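해트스테드 시립기록원 소장 문서 제88호
열람용 정서본

본 문서는 해트스테드와 브루돈 사이의 나루를 관리하던 도선사무소가 폐소 당시 작성한 인계서이다. 작성자는 마지막 소장 하이드룬 오르트너이며, 수신인은 상급 기관인 은지오카 수로국의 감독관 엘사 융베리로 되어 있다. 맞춤법을 제외하고는 원문을 그대로 옮긴다.

감독관 귀하.

지시하신 바에 따라 10월 말일부로 나루의 운영을 종료하였음을 보고드립니다. 나룻배 세 척 중 두 척은 브루돈 선착장에 인계하였고, 나머지 한 척은 선체 부식이 심하여 뭍으로 올려 두었습니다. 운항일지 11권과 승객 명부, 요금 장부는 목록과 함께 별도로 송부합니다.

다만 운항일지 제10권에 관하여 소명할 사항이 있습니다. 해당 권에는 매일 저녁 마지막 배편의 승객란에 동일한 이름이 기재되어 있으나, 요금 장부에는 그에 상응하는 수입이 없습니다. 회계 담당 부서에서 이를 누락으로 판단하신 것은 규정상 타당합니다.

기재된 드란디크라는 이름은 전임 사공의 것입니다. 그는 퇴직한 뒤에도 저녁마다 선착장에 나와 강을 건넜고, 건너편에 내리지 않은 채 같은 배로 돌아왔습니다. 도선 규정 제3조는 하선하지 아니한 자를 승객으로 보지 않으며, 따라서 요금을 징수할 근거가 없었습니다. 그러나 배에 탄 사람의 이름은 빠짐없이 적어야 한다는 조항 또한 있으므로 본인은 이름을 적고 금액란을 비워 두었습니다.

드란디크 씨가 별세한 날의 기록에 대해서도 질의하셨습니다. 그날 저녁에도 그의 이름이 본인의 필체로 적혀 있는 것은 사실입니다. 본인은 부고를 이튿날 아침에야 받았습니다. 그날 강에는 안개가 짙었고, 뱃머리 쪽 자리에 평소와 같이 모자를 쓴 사람이 앉아 있었습니다. 본인은 말을 걸지 않았으며, 그 또한 내리지 않았습니다. 돌아와 밧줄을 매고 일지를 적은 다음 고개를 들었을 때 배는 비어 있었습니다.

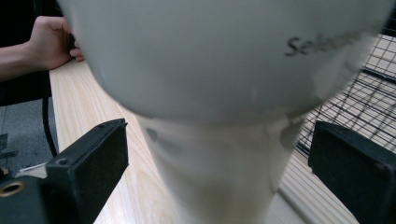 수로국의 정정 지시를 받고 본인은 해당 기재를 삭제하고자 일지를 세 차례 펼쳤습니다. 그러나 정정란에는 사유를 적게 되어 있고, 본인이 적을 수 있는 사유 가운데 사실로 확인된 것은 없었습니다. 이에 원래의 기재를 유지하고 본 소명서로 갈음하고자 하오니 허락하여 주시기 바랍니다.

끝으로 선착장 등불의 처리에 관하여 여쭙니다. 운항이 종료되었으므로 점등 의무는 소멸하였습니다. 남은 기름은 거의 10일분이며, 반납 절차가 정해질 때까지 본인이 보관하면서 저녁마다 소량씩 사용하고자 합니다.

도선사무소장 하이드룬 오르트너

[수로국 회신, 여백에 기재]
일지의 기재는 그대로 둘 것. 기름은 반납하지 않아도 무방함. 소진 시 본국에 추가로 청구할 것.
감독관 엘사 융베리

정서본 등록일: 24/06/2025
원본 열람은 기록원 담당 창구에 사전 신청하여야 한다.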